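About Us

By Su-bin Ban
Sep 7, 2018

Hi, and thanks for stopping by! I'm Su-bin, and I started Velletti in a rented corner of a sign shop in Clindthorpe with one secondhand arm and a lot of zip ties. We look after small robot cells for people who don't have an engineer down the hall: labs, schools, a seed packer or two.

Most of what we do is grippers. Fingers wear, screws back out, somebody changes the part and forgets to change the grip. The cell I know best is our own, a two-arm bench setup we call Cillia (she has a name, yes, we're like that). Her soft orange fingers get checked every 300 cycles. I look along the ribs for splits, snug up the screws on the white housing, then close the fingers slowly and watch the tips. If they don't come together evenly, I loosen the base, nudge, and try again. It takes me 10 minutes on a good day and a whole afternoon on a bad one, usually when one arm's bracket is crowding the other arm.

We print our own housings and brackets, so a cracked one is no big drama. Send us yours and we'll have a look! In April we passed 351 repairs, and I still write every one of them up by hand.

Recent
- Seok bench mounts, version 2
- When to replace a soft finger
- Visiting the Clindthorpe shop

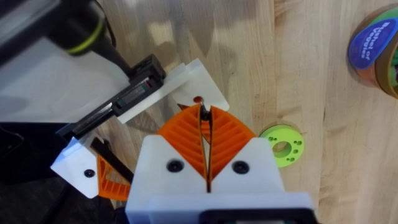 Cillia's orange fingers, nearly touching at the tips.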